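¿Por qué brillan los tazones y las tazas?

Si pasas el dedo por un tazón de cerámica, notas que es liso y resbala un poco. Si luego tocas una maceta de barro, notas que es áspera. Las dos cosas se hacen con arcilla. La diferencia está en una capa muy fina que se llama esmalte o vidriado.

De la tierra a la mesa

La arcilla es una tierra de grano muy pequeño. Mezclada con agua se vuelve blanda y se puede modelar con las manos, con un torno o con un molde. Después se deja secar y se mete en un horno especial. Dentro del horno la arcilla se endurece y ya no vuelve a ser barro, aunque se moje.

La pieza que sale de esa primera cocción se llama bizcocho, igual que el dulce. El bizcocho tiene agujeritos que no se ven y por ellos puede entrar el agua. Por eso se cubre con esmalte, un líquido que lleva polvo de vidrio y otros minerales. La pieza vuelve al horno, el esmalte se funde y, al enfriarse, forma una capa de vidrio pegada a la cerámica.

Dos colores en una pieza

El esmalte puede ser transparente, blanco o de color. Muchos tazones llevan un color por dentro y otro en el borde. Para conseguirlo, el ceramista puede sumergir el borde en un segundo esmalte o pintarlo con pincel.

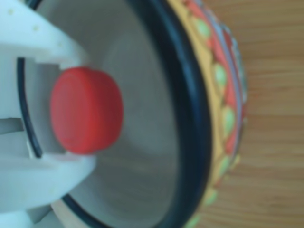

Tazón con el interior gris claro y el borde azul marino. La pieza roja se ve sobre el hueco.

El borde es la parte que más golpes recibe. Cuando guardes los tazones, no los dejes caer unos dentro de otros.

¿Taza o tazón?

Un tazón es ancho y normalmente no tiene asa. Una taza es más estrecha y tiene un asa para cogerla sin quemarse. El asa suele hacerse aparte y se pega con barbotina, que es arcilla mezclada con mucha agua. Hay que pegarla antes de que la taza pase por el horno.

Por fuera, las tazas pueden llevar dibujos. Las líneas en zigzag son un adorno muy antiguo: ya se marcaban en vasijas de hace miles de años.
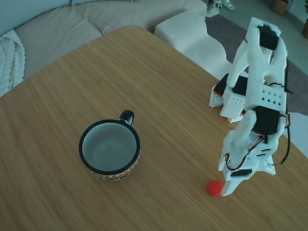 Taza de borde negro y asa negra, con un zigzag de colores por fuera, sobre una mesa de bambú. Cerca hay una bolita roja.

Prueba en casa

Busca una taza que tenga la base sin esmaltar y dale la vuelta cuando esté vacía. Toca el aro de abajo y después la pared. ¿Cuál es más áspero? Ese aro se deja sin esmalte para que la pieza no se quede pegada al horno.

Palabras nuevas

Barbotina: arcilla muy líquida que sirve para pegar.
Bizcocho: pieza cocida una vez y sin esmaltar.
Esmalte: capa de vidrio que cubre la cerámica.

Texto: Ya-wen Cheung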